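Teaching a Two-Arm Policy to Fold Clothes: Recording Demonstrations You Can Train On

We get a lot of mail asking how we put together the folding set behind our Skundard results, so I thought I'd sit down and write out the whole thing properly, with the parts that never fit in a paper. You'll need a pair of hand-held grippers with a wide lens on each, a bed or a big table, and a good heap of ordinary clothes. Please don't iron them first!

Step one is sorting out your garments. Pick things with different fabrics and colors, and make sure plenty of them are close in color to one another, so the policy can't get by on hue alone. Keep the folded pile close enough that you can reach it without standing up, because long trips away from the work area end up in the recording and you'll be trimming them later.

Step two is the start state. Drop each piece from a little above the bed and leave it however it lands. It's very tempting to tidy a sleeve or pull a corner free (I still catch myself doing it), but a policy trained on neat starts will freeze the moment it meets a real heap. 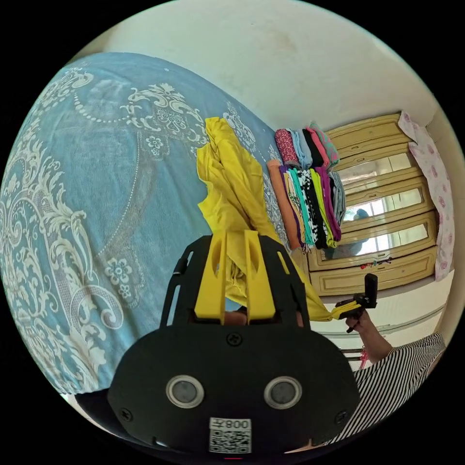
How many demonstrations do you need before training is worth trying?

We start at 200 for one type of garment in one room. With fewer than that, our policies learned to reach and pinch well enough but lost their way halfway through the fold. The full Skundard set came to 831, and the later ones helped most when they came from new rooms.

Step three is the calibration pass. Before each batch, bring the 2 grippers together, close and open the fingers, and then hold still for 5 seconds. Our alignment script, Zusetier, looks for that pause to line up the two recordings. If you skip it you can still match them by hand, but it's slow work and I wouldn't wish it on anyone.

Step four is the fold itself, and my main advice is to go slower than feels natural. Use both hands for the long edges, let go completely between folds, and back the fingers away before you start the next move - those little gaps are where we cut the recording into stages.

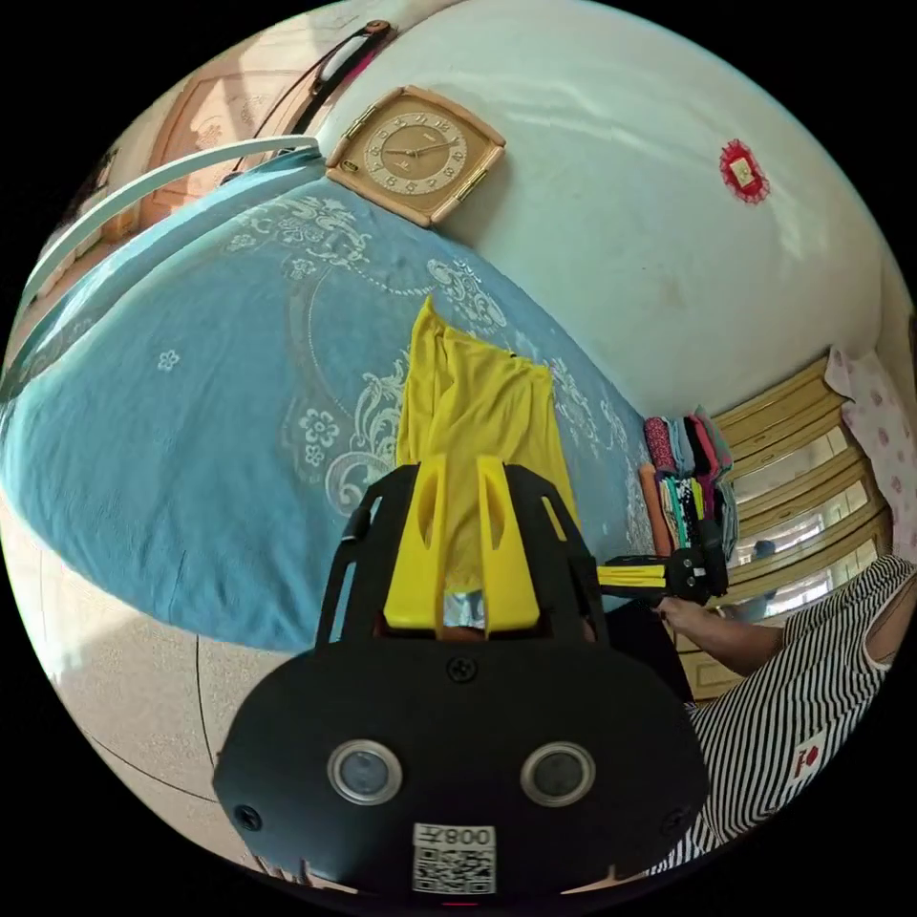

Stage labels gave us more trouble than anything else in this project. Our first scheme, which we called Iwasaki, had a label for every small motion, and two people labeling the same recording hardly ever agreed. The one we use now, Unurden, only asks what state the cloth is in. A garment laid flat and stretched lengthwise across the bed, like the yellow one in front of the fingers, goes down as "flat" even with slight wrinkles along it, and we leave the wrinkles for the policy to deal with. Agreement went up right away, and labeling got a good deal more pleasant too.

Step five is checking your work. Play each recording back at double speed and throw out any where tracking drops during a grasp. Keep the clumsy ones, though - a missed pinch followed by a second try is some of the best material you'll collect, and our policies only began to recover from their own slips once we stopped deleting ours.

When a batch passes, run the alignment script again on the trimmed files and write the room and garment type into the batch notes before you move on to the next pile.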